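October, 4:40 pm
Utensil sorting table, Trulstead layout, second pass

Started over with the tray on the left and the bin to the right of it. Still not convinced the layout matters as much as the Sedeck notes claim. They want the tray square to the wall every time. I have yet to see a number that backs this up, and 16 runs is thin evidence for a rule. Left it at an angle and wrote that down.

The Pokico liner sheets are back in the drawer. Too slick, and they curl at the corners after a wash. Plain cloth for now.
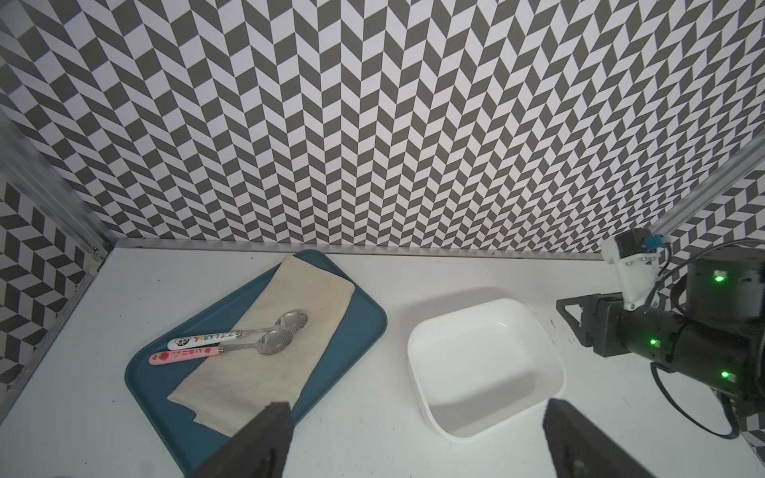
Cloth is my main doubt. Everyone likes it because it keeps things quiet and stops the sliding, but a soft surface brings its own trouble. Linen wrinkles, and a thin handle can settle into a fold. The beige piece on the teal tray has a frayed edge already and some faint staining, so I would not call it a clean baseline. The panda spoon and the strawberry spoon also overlap at the bowls, and I don't want that start lumped in with the separated ones. Log it as its own case.

Matos sheet says 50 starts per arrangement. Fine, but 50 of the same thing tells us little. Would take fewer starts and more variety - cloth flat, cloth folded, no cloth.

To do
- trim the cloth or replace it
- try the tray bare
- fix row 117 in the log, tray color left blank
- ask where the 3000 in the plan came from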